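Pleteslow README

Hello! This is the readme for Pleteslow, our robotics club's door dataset. Yes, doors. We wanted to teach a robot arm to open one and go through without clouting the frame, and we had no idea how much there is to a door until we started (handles, hinges, the way they swing back at you).

What's in the download

There are 386 recordings in the main folder, all made by club members with hand-held grippers, one in each hand. I've split them into 6 folders by task. The folder called fendum is the odd one out. Fendum was our first attempt at a naming scheme and I never got round to changing it, so please don't read anything into it!

Each recording comes with the video and a small text file saying which task it was and who thought it went well. Those opinions differ. I've left them in as they were written, because I rather like the arguments, and because a couple of us are far too generous to ourselves.

How we record

One person does the task and somebody else reads out the next one from the list. We started this in December with a target of 500 and ran out of term. The grippers have soft fingers and square printed markers, and the markers are how we work out where one gripper is compared with the other. Keep them in view if you can. I forget all the time.
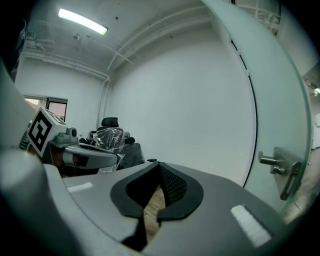
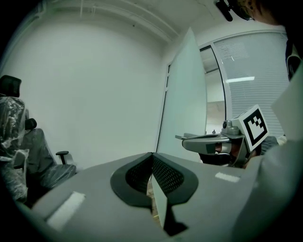
Goto from the other team read a draft of this and reckons we should have stuck to one task and done it 2000 times, as a model learns more from boring repeats than from a bit of everything. Goto would also like the failed attempts kept in their own folder, so people can leave them out without opening every text file.

I'm doing the second bit. The first I'm still grumbling about, though the repeats in folder 2 did train better than anything else we've got.

Known problems

Folder 4 has some text files with the wrong task name. If the video and the text disagree, believe the video.

The script called mets checks that nothing is missing. Run it before you unpack anything else, and send me whatever it prints if it complains.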